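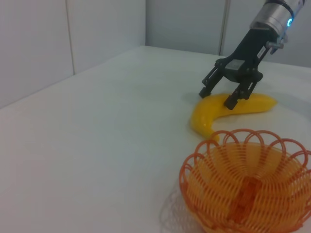
Figure 4. Toy banana and orange wire basket on a white tabletop.

3.2 Play materials and naming of fruits

Pretend food is common in the homes of small children, but its role in the learning of fruit names has been studied less than the role of picture books. In the present study we asked parents from Jaris and Grernemov to keep a diary of the words their child used during play. In total 348 diary pages were collected, and 9 of them were removed because the handwriting could not be read.

The word "banana" appeared early in most diaries, often in a shortened form. Hsu explained such early forms by the repeated syllable, which is easy for the child to produce. Our data agree with this view only in part. Children in Grernemov used the short form also for other yellow things, such as a lemon or a sponge, and they kept this wider meaning until the end of the diary period. A toy banana (Figure 4) was named as quickly as a real one.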